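How to Restore a Degraded Stream Bank with Native Plants

Prepared by the Ellolholm Land Stewardship Office

Purpose of this guide

This guide sets out the procedure recommended by the Ellolholm Land Stewardship Office for landowners, schools and community groups who wish to restore a short stretch of eroded stream bank. It applies to small streams with banks no higher than five feet. Higher banks, and banks that support a road, a building or a buried utility line, require an engineered design and are outside the scope of this guide.

The method was developed on the Sekanden Creek sites and later adopted for the Hegarty tract. It relies on live cuttings, native seed and hand tools. Heavy equipment is not needed.

Before you begin

Confirm who owns the land on both sides of the stream. Work on one bank can change the flow against the other, and written agreement from the opposite owner should be obtained before any soil is moved.

Contact your local permitting office. In many areas, any disturbance below the ordinary high water line requires a permit, even when the work consists only of planting. Allow a full season for the application to be reviewed.

Step 1. Assess the site

Walk the whole stretch at low water and again after a heavy rain. Mark on a sketch map where the bank is undercut, where roots are exposed and where water enters from drains, gullies or livestock paths. If the damage has a clear source upstream or uphill, that source should be dealt with first. Planting below an uncontrolled drain outlet will fail within a season or two.

Record the plants already growing on the site. Established native shrubs should be left in place wherever possible, including those that look ragged.

Take photographs from fixed points and mark each point with a stake. A phone is adequate for this purpose. Store the pictures in one folder, named by point number, so that later visits can be compared with the first.
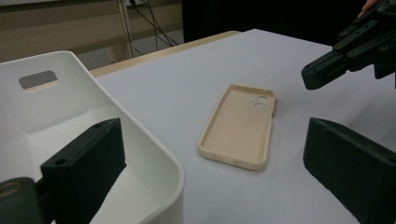 Step 2. Remove the causes of damage

Fence out livestock at least 23 feet from the top of the bank. Where animals need water, provide a trough or a single hardened crossing. Stop mowing within the same strip.

Invasive plants should be removed by hand or cut at the base, depending on the species. Knotweed must not be pulled or composted; small fragments of stem and root can start new plants downstream. Consult the county weed office on disposal before cutting it.

Step 3. Shape the bank

Where the bank is vertical, cut the upper part back to a gentle slope with a spade. Begin at the top and work down. Place the removed soil well away from the stream, on level ground, and cover it if rain is expected.

Do not disturb the toe of the bank, where the slope meets the stream bed. If the toe is actively washing out, secure bundles of brush along it with untreated stakes before planting above.

Step 4. Collect and plant live stakes

Willow and red osier dogwood are the most dependable species for this work. Cut stakes while the plants are dormant, generally from November until the buds begin to swell. Each stake should be as thick as a thumb and long enough that most of its length can be set in the ground. Cut the lower end at an angle and the upper end flat, which also helps workers keep the buds pointing upward.

Soak the stakes in clean water overnight and keep them shaded until use. Drive them at a right angle to the slope with a rubber mallet, spacing them two to three feet apart in staggered rows. Use an iron bar to make pilot holes in firm soil. Any stake that splits should be trimmed below the split or replaced.

A typical stretch of 66 feet, planted in four rows, will use more than 100 stakes. The Hegarty tract, a much larger site, received 500 in its first winter.

Step 5. Seed and cover the soil

Rake the exposed surface lightly and sow a native riparian seed mix at the rate given by the supplier. A quick-growing cover such as annual oats may be added to hold the soil during the first months. Lay coir or jute matting over the seed, overlapping the strips in the direction of flow, and pin it firmly. Plastic netting should not be used - it traps snakes and small birds and remains in the soil for years.

Step 6. Maintain and monitor

Inspect the site after every major storm in the first year. Refasten loose matting, replace missing stakes during the next dormant season and remove invasive seedlings while they are small. Water the slope in long dry spells if this can be done by hand.

Return to the photo points each spring and fall for five years. Survival counts should be entered on the Ivach monitoring sheet, with separate lines for stakes and seeded areas. Completed sheets may be left at the Ellolholm office or mailed at the end of the growing season.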